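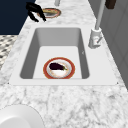
Von der Redaktion Skellham Handelsbrief
Rubrik: Gespräche aus dem Kleinhandel

Die Halle hat sie zum Jahresanfang übernommen, vorher lief alles aus der Garage. Inzwischen stehen dort Regale mit Restposten, vor allem Geschirr, Küchenhelfer und kleine Haushaltsgeräte. Die Händlerin, mit der wir gesprochen haben, möchte ihren Namen nicht im Netz lesen, weil ihre Lieferanten mitlesen. Sie kauft Überhänge und Retouren palettenweise ein und verkauft sie einzeln weiter, auf zwei Marktplätzen und in einem kleinen eigenen Shop.

Angefangen hat sie mit einer Palette Teller von Mancuso, einem Großhändler, der sein Lager räumen wollte. »Ich habe den Preis gesehen und unterschrieben«, sagt sie. »An die Spedition habe ich nicht gedacht, an die Kartons auch nicht. Am Ende habe ich an der ganzen Palette weniger verdient als an einem Wochenende auf dem Flohmarkt.« Seitdem rechnet sie jeden Posten vor dem Kauf durch, mit Fracht, Verpackung, Gebühren und einem Abschlag für Bruch. Bei Keramik setzt sie 5 Prozent an, bei Glas mehr.

Ihre Ware bezieht sie heute überwiegend über Sorkero, eine Plattform für gewerbliche Restposten. Ohne Gewerbeschein kommt man dort nicht hinein, außerdem wird die Umsatzsteuer-Identifikationsnummer verlangt. Die Freischaltung habe bei ihr eine Weile gedauert, weil die Adresse im Gewerberegister noch die alte war. »Das hätte ich vorher ändern lassen sollen. In der Zeit sind mir zwei gute Posten weggegangen.«

Auf die Listen der Anbieter verlässt sie sich nur bedingt. Bei Retouren stehe oft »A/B-Ware gemischt« im Angebot, und das könne alles heißen. Sie fragt deshalb nach, wie viele Teile geprüft wurden und von wem. Kommt darauf keine klare Antwort, bietet sie nicht mit. Einen Posten Wasserkocher von Prestex hat sie trotzdem einmal ohne Rückfrage genommen. 70 Stück waren angekündigt, die Zahl stimmte auch, aber bei vielen fehlte der Sockel. »Verkaufen konnte ich die nicht. Ich habe sie als Ersatzteile angeboten, das ging schleppend.«

Reklamieren lasse sich so etwas selten. Im Geschäft zwischen Gewerbetreibenden werde die Gewährleistung häufig ausgeschlossen, und wer die Bedingungen akzeptiert habe, stehe schlecht da. Gegenüber den eigenen Kunden gelte das nicht. »Wenn eine Privatperson bei mir kauft, hat sie ihr Widerrufsrecht. Ob ich die Ware billig bekommen habe, spielt für sie keine Rolle.«

Beim Verkaufen hält sie wenig von Auktionen ab einem Euro. Für einzelne gesuchte Stücke könne das gut gehen, bei Massenware drücke man sich selbst den Preis. Sie arbeitet mit Festpreisen und senkt sie erst, wenn ein Artikel mehrere Wochen liegt. Vor dem Einstellen sieht sie sich an, zu welchen Preisen vergleichbare Artikel tatsächlich verkauft wurden. Die Angebotspreise der Konkurrenz interessieren sie weniger.

Der Oktober ist für sie der wichtigste Einkaufsmonat. Dann räumen viele Händler ihre Lager für das Weihnachtsgeschäft, und was sie dort bekommt, geht bis Mitte Dezember wieder hinaus. Gartenartikel kauft sie um diese Zeit ebenfalls, wenn der Preis stimmt, und lagert sie bis zum Frühjahr ein. Dafür müsse man allerdings den Platz haben und das Geld so lange entbehren können.

Von Krediten für den Wareneinkauf hat sie bisher die Finger gelassen. Sie legt einen festen Teil der Einnahmen zurück, getrennt von der Umsatzsteuer, die auf einem eigenen Konto liegt. Eine Aushilfe packt seit dem Sommer nachmittags Pakete, um 17 Uhr kommt der Abholer.

Wer neu anfangen will, dem rät sie zu kleinen Mengen aus einer einzigen Warengruppe. »Eine halbe Palette reicht. Man muss erst mal merken, wie lange das Einpacken dauert.« Sie selbst will im nächsten Jahr auch Textilien ausprobieren. Die ersten Muster hat sie schon bestellt.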